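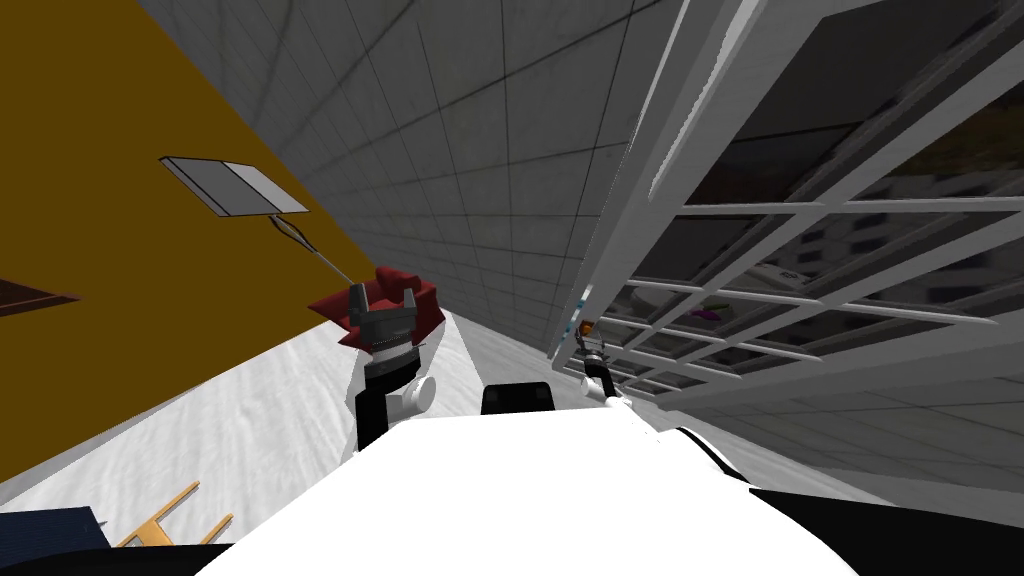
Gelbe Wand, graue Fliesen: Farbe darf in die Küche.

Ich koche seit Jahren gern, aber richtig glücklich bin ich am Herd erst, seit ich Pfannkuchen ernst nehme. Ja, Pfannkuchen! Dieses Essen, das man Kindern hinstellt, wenn die Zeit knapp ist, und für das sich Erwachsene im Restaurant fast entschuldigen. Dabei steckt in Mehl, Milch und Eiern so viel, dass man sich ein halbes Leben damit beschäftigen kann.

Angefangen hat es bei mir im Januar in Mallham, in einer Pension mit schlechter Heizung und großartigem Frühstück. Dort kam der Teig am Vorabend in den Keller und um sieben Uhr morgens in die Pfanne, und was dann auf dem Teller lag, war zart und ein bisschen säuerlich und roch nach Butter. Ich habe zwei Portionen gegessen und eine dritte bestellt (die gab es nicht mehr, der Teig war alle). Seitdem lasse ich meinen Teig auch über Nacht stehen. 285 Gramm Mehl, zwei Eier, Milch nach Gefühl, eine Prise Salz.

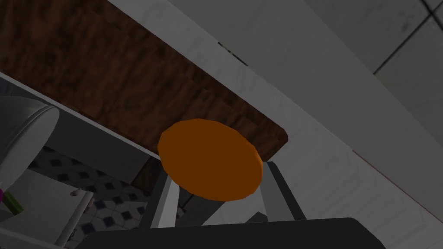
Natürlich kann man das alles fertig kaufen, im Schüttelbecher oder tiefgekühlt, und ich will niemandem den Feierabend vermiesen. Schade finde ich nur, dass uns dabei das Warten verloren geht. Ein Teig, der ruht, verlangt ja nichts von mir, ich muss bloß am Abend vorher schon Lust auf morgen haben. Was für eine schöne Beschäftigung!

In unserer Straße, der Laskowska, gibt es inzwischen im Winter einen Pfannkuchenabend, bei dem jede Wohnung eine Füllung mitbringt. Letztes Mal gab es Pflaumenmus, Sauerkraut und etwas mit Meerrettich, an das ich bis heute denke. Solche Abende wünsche ich mir viel öfter, in jedem Haus, ohne Anlass und mit zu wenigen Stühlen. Der erste Pfannkuchen darf dabei ruhig misslingen, den isst man im Stehen, mit Zucker, noch bevor die anderen klingeln.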